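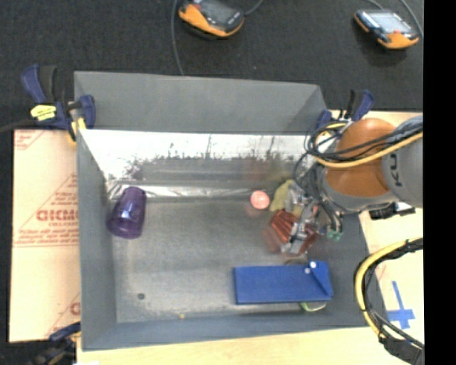
Zane Šimkus has spent most of this year changing the end of one robot arm. She runs the test cell at Dratent, a small company that builds picking stations for warehouses, and in March she was asked to find a gripper that could be trusted with a bin of mixed items.

"We had a shortlist of 13," she said. "Most of them went out on paper. Too heavy, too wide, or the supplier could not get us one before summer."

Two were left for the full trial: a parallel-jaw gripper from Sistel and a suction unit from Ojala. Both were mounted on the same arm and worked from the same gray bin. Šimkus fills the bin with things that cause trouble. See-through cups are a favorite, and she likes them lying on their sides.

"A cup on its side is a bad day for the camera," she said. "The light goes through it and the edges move around. Then you have a shiny back wall behind it and the depth image gets holes."

The bin is clamped to the table. Early on it was loose, and a missed grasp near a wall could push it far enough to spoil the calibration. Joonas Koivisto, who wrote the control software, lost most of a week to that.

"I was looking for a bug in my code," Koivisto said. "I checked the frames, I checked the timing. Then Zane put a ruler against the bin."

Each gripper was given 100 attempts per fill, and each fill was used for both grippers before it was changed. The suction unit was faster on flat items and boxes. It did poorly on anything ribbed - the cup would not seal and the arm came up with nothing. On one fill it missed 18 times in a row before Koivisto stopped the run.

The jaws were slower but could take a ribbed cup across the body. Their weak point was the corners, where the fingers need room to open.

"If an item is right against the wall, you need a plan for getting it away from the wall," Koivisto said. "We push it first now. It costs two seconds."

Cables took up more time than either of them expected. Hoses hanging by the wrist limit how far it can turn, and the planner knew nothing about them at first. Koivisto has since added a limit by hand. He is not happy with it.

Dratent will use the Sistel jaws for its first station, which goes under the name Gulura. Šimkus wants to keep the suction unit for a second arm, though there is no budget for one yet.

Asked what she would change, she said she would start with the hard objects. "We spent weeks on boxes. Boxes were fine."

The next round of tests will use a deeper bin.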